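Tostport Bookbinding Kit Review: Good Tools, Weak Instructions

Brown paper on the table, a blue cup and a wooden one on top of it, and a month of evenings making notebooks.

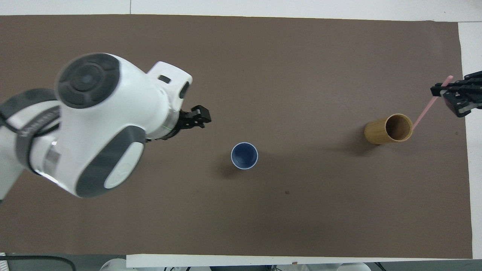

Nadège Leblanc wrote in after my piece on paper trimmers to say that I should stop telling beginners to buy their binding tools one at a time. She bought the Tostport kit in March, has made several sketchbooks with it, and thinks the awl and the bone folder are worth most of the price. Her complaint was the glue. "It went stringy in the jar before I had finished my second cover," she wrote, "and the booklet does not say what kind of glue to replace it with."

I bought the same kit after reading that. I agree with her about the tools and about the booklet. My glue was usable to the bottom of the jar, so hers may have come from an older batch or had a bad seal.

What comes in the box

The kit has an awl, a bone folder, a steel ruler, a glue brush, a small jar of glue, a card of needles, a spool of waxed linen thread, a press weight, a pair of 2 mm gray boards cut for a small notebook, and a sheet of plain black book cloth. There is also a folded punching cradle that you assemble yourself, and a stapled booklet.

It doesn't include text paper or a knife. Copy paper will do for a first try. For the knife I used the Follosel snap-blade cutter I already own. If you don't have something like it, add the cost of one, along with a cutting mat.

The awl

The awl has a thin shaft and a handle that fills the palm. It goes through four folded sheets without much pressure and leaves a small, clean hole. On cheaper awls the shaft gets thick too fast, and by the last sheet you have a hole wide enough to let glue seep into the fold. I had no trouble with that here.

The cap is poor. It is soft plastic, it slides off in a drawer, and I have stopped using it. I keep the point in a wine cork.

The bone folder

Real bone, according to the booklet, with one pointed end and one rounded end. Mine had a rough spot on the long edge that left a faint shiny line on colored paper. A minute with fine sandpaper fixed it. After that it was as good as my old Babić folder, which cost more by itself than you'd expect to pay for a tool that size. The Babić is a little longer and I still use it for cloth.

The cradle

This is the part I liked least. The cradle is a V-shaped trough that holds the folded sheets open while you punch down through the crease. Tostport makes it out of heavy card, scored so that you fold it and slot the ends in. It works for a single notebook. By my third, the bottom of the V had started to tear where the awl goes through, and the sheets no longer sat square. Holes that don't line up give you a crooked spine, and there isn't any way to correct that once you've sewn it.

You can fix the cradle with a strip of cloth tape along the bottom. You can also do without it and punch into an old phone book, which is how I learned. For the price of the kit I'd have expected wood.

Thread and needles

The thread is good. It's waxed enough to hold a knot and not so much that it leaves crumbs on the page. I sewed five notebooks and it broke once, when I pulled it sideways against the paper, so I blame myself for that. The needles are blunt with a long eye. They thread easily if you flatten the end of the thread between your teeth or with the folder.

If you run out, any waxed linen thread of a similar thickness will do.

The weight

The press weight is a cloth-covered block. The box says 2,000 grams, and on my kitchen scale it came to 1,965, a difference that does not matter for this job. It does its work on a small notebook. On anything larger it presses the middle and lets the corners lift, so put a flat board under it. I used a cutting board wrapped in waxed paper and had flat covers by the next morning.

The glue

The label just says "bookbinding adhesive." It is white, it dries clear, and it stays slightly flexible, so I take it to be some form of PVA. There is enough for three small covers if you spread it thin. I replaced it with a bottle from Burnura, thinned with a few drops of water, and could not tell the finished covers apart.

The brush sheds. I picked bristles out of the first two covers and then switched to a flat brush from the hardware store.

The booklet

The booklet covers three projects: a pamphlet, a sewn notebook with a soft cover, and a small hardback. The pamphlet instructions are fine. The other two skip steps. In the hardback section, you are told to "attach the text block to the case" with no mention of grain direction, and grain direction decides whether your cover lies flat or curls like a chip. If you fold a sheet both ways, the way that folds with less resistance is along the grain. Keep that running parallel to the spine for the pages, the boards and the cloth.

The drawing of the kettle stitch is also wrong, or drawn so small that it reads as wrong. The needle should pass under the stitch between the two sections below it before you move up. In the drawing it seems to go through the paper. I'd suggest finding a library book with a full-size diagram before you start the second project.

The booklet gives 400 pages as the upper limit for the sewn notebook. I would stay well under that with the tools in the box. My thickest one swelled at the spine because the thread adds height at every section, and a single small weight can't press it back down. Thinner thread would help, but you would have to buy it.

Who should buy it

Someone who has never made a book and wants to start this weekend will get a decent awl, a decent folder and good thread, and will need paper, a knife and better instructions. Someone who already has a folder should buy the awl separately. Tostport sells it alone, in the same handle.

I wouldn't buy it for a classroom. The cradle will not survive, and there's one awl per box.

Rating: three and a half out of five. A wooden cradle would have made it four.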